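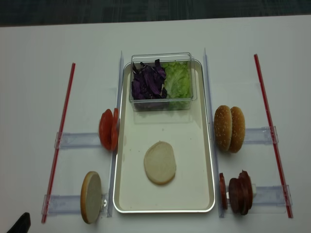 # Chapter 7: Deciding What Comes Next

Anyone who has made a sandwich for a picky eater already knows a good deal about planning. The bread goes down first, the lettuce goes somewhere in the middle, and if you put the top on too early you have to take it off again, usually with some of the filling stuck to it. You do all this while thinking about something else entirely. In this chapter we are going to slow that down until every little decision shows, and then we'll write it out so that a program can do it for us.

Up to now we have treated perception and motion as two separate subjects (and they do make a nice pair of semesters!). Chapter 5 gave you a way to find a tomato slice standing on its edge, and Chapter 6 gave you a way to move the gripper to it without knocking over its neighbor. What we haven't had is anything to tell the arm that it wants the tomato in the first place. That job belongs to the task planner, and our sandwich table will keep us company while we build one.

The table is friendlier than most kitchens. Tomato, buns and meat slices wait upright at stations on either side of the tray, while the shredded cabbage and the lettuce share one clear container at the head of it. A single round slice of bread lies flat on the tray, and in the language of this chapter we write that fact as `on(bread, tray)`. Facts like this one make up the *state*. An *action* takes one state and gives back another, provided its conditions are met, and a *plan* is a string of actions that gets us from the state we have to the state we'd like for lunch.

We will write our actions in Tridard, the small planning language used all through Part II. If you skipped the setup in Chapter 2, please go back and do it now, because the exercises lean on it heavily. The planner itself is called Drukama, and you'll be writing most of it yourself, starting with a plain search that is slow and easy to read. On the full sandwich problem that first version looks at 1,685 states before it finds an answer. By Section 7.4 yours should need 13, and I hope you'll enjoy watching that number fall as much as I did.

Before you read on, take a sheet of paper and write down the steps for one sandwich with tomato and lettuce. Beside each step, note what has to be true before it can begin. Keep the sheet handy for Section 7.1, where we turn your first line into a Tridard action.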